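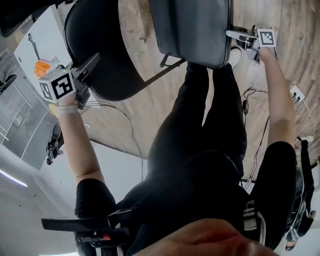

By Normunds Zariņš

TUTCOMBE — The big downstairs room at the Sproģis building is getting its chairs back in order, and anyone who has spent an evening there with a knee wedged against a neighbor's seat will be glad to hear it.

The work began in November and goes on most mornings until noon, one chair at a time. It sounds like a small job until you learn that the building owns over 300 of them, bought in dribs and drabs across the years and never once sorted by kind. There are black ones with a rounded, curved back, there are black ones with a padded rectangular seat, and for as long as most of us can remember they have stood side by side in whatever order the last group left them (the quilters, usually, who like to sit in a circle and are always in a hurry to get home).

Under the new plan, the rounded chairs will stay near the white tables, where people tend to sit for a cup of something and a chat. The padded ones will go out on the open floor for talks and concerts, when a person may be asked to stay put for 2 hours and would welcome a little cushion.

The light wood floor had a good deal to do with it. It was sanded and sealed over the summer by Vulum, a flooring firm from the next valley, at a cost of $2,001, and visitors have been asked ever since to lift the chairs and not drag them. So far the boards are holding up beautifully, apart from one short scratch by the door that was there within a week!

Chairs with a wobbly leg or a split seat are being set aside for Zondum, the repair shop on the hill road, which has offered to mend the first five at no charge. Anything past saving will be stripped for its screws and feet, and those will be kept in the hall cupboard for later repairs.

The room stays open in the afternoons and evenings while the sorting goes on. Groups with a regular booking can pick up a copy of the new floor plan at the front desk, and are kindly asked to put the chairs back the way it shows before they turn out the lights.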